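Subject: Re: [kurkcombe-users] Nightly rsync to Stinda stalls after 13 GB

> The nightly job from ploster to stinda has been stalling since the
> switch swap in February. It copies 13 GB, sits there, and then the
> client reports a broken pipe. SSH sessions between the same two
> machines stay up fine all night. Small files copy without trouble.
> I have tried --timeout=288 and it only makes the failure arrive
> sooner. Both ends are on the same rsync version. Is this a disk
> problem on the receiving side?

Probably not a disk problem. A failing disk would normally leave something in the kernel log on stinda, and the log you attached is clean for the whole window.

Look at the MTU first. Your ifconfig output for ploster shows 9000 and the one for stinda shows 1500. If the old switch sat between two 1500 ports and the new one came with jumbo frames enabled, somebody may have raised the host setting on one side only. Interactive SSH would not show it, as the packets are small.

To test, from ploster:

ping -M do -s 1472 stinda
ping -M do -s 8972 stinda

The first should answer. If the second gets no reply, set ploster back to 1500 and rerun the job before changing anything else. Do not raise stinda to 9000 until you have confirmed that every port in the path accepts it, including the uplink to the Riquelme building. 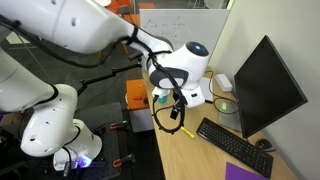

Two white arms, one with a black two-finger gripper.

If the MTU turns out to match, the next suspect is the file list. You have one directory with a very large number of entries, and the receiver can go quiet for a long time while the sender is still comparing checksums. A stateful firewall that drops idle TCP sessions will then kill the connection. Add this to the client config:

ServerAliveInterval 200
ServerAliveCountMax 8

Also drop the -c flag unless you need it. It reads every file in full on both ends, and on your volume size that is most of the run time.

The --timeout value is a separate matter. It is an I/O timeout in rsync itself and does nothing to keep the session open. Leave it unset while testing.

Please post the output of both pings and the last lines of a run with -vv --stats. The interface counters from the switch would help too, mainly the giants and the input errors.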